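Saturday mornings at the Kerkbridge repair shop

I'd brought my own coffee, which was lucky - the kettle at Agarwal was out for repair too! The owner fixes up old office desktops and sells them on for 80 dollars.

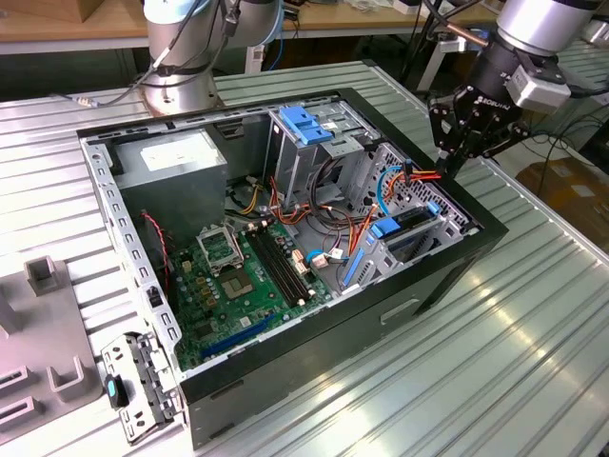 Photo: Agarwal, Kerkbridge

"I always start with the lid off and the tower on its side," she told me. "Blue latches mean drives, so I leave those alone until I've checked the board."

And the drives? "They ride in a caddy. Keep it straight and don't force it."
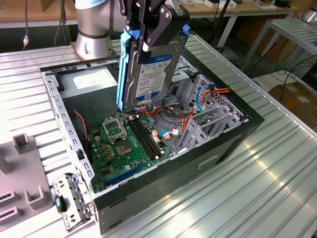
What she does with the leftovers

"Cables go in a drawer. I have 2 drawers now."

8 comments | 100 shares

Get our Saturday newsletter. No thanks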